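Genurico Women's Handball Club
Minutes, sponsorship meeting, April, 6 p.m.

Present: Aranka Kun (chair), Jailson Toledo, Zulkifli Wijaya, Natanael Camargo (minutes)
Apologies: Nestor Macaraeg

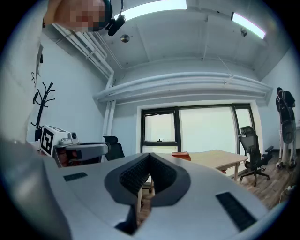
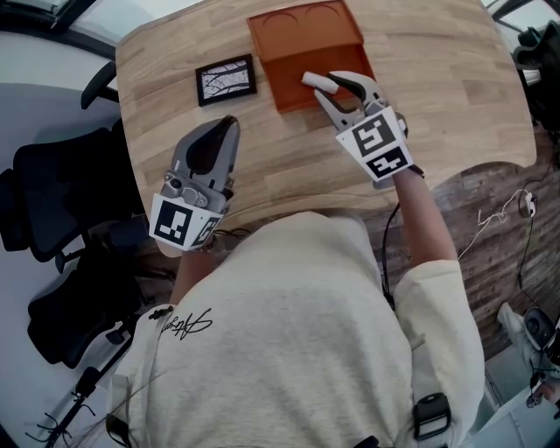
1. Home crowds
Jailson read out the season total: 3,733 through the gate, our best ever! Huge thanks to everyone who brought a friend along to the Barbosa game (what a second half that was).

2. Shirt sponsor
Silline would love to stay on for another year and wants its name on the junior shirts too. All in favor. Aranka to sign once Nestor has read the contract.

3. Groto
They have offered 25 match balls in return for a banner behind the north goal. Zulkifli thinks we can ask for travel money as well, and he'll call them before the next meeting. Agreed.

4. Open practice
Players are really keen to do this again. Sponsors' families get in free. Natanael to book the court from 10 a.m.

5. Any other business
Away kit samples passed around. The green one won easily.

Meeting closed at 7:25 p.m.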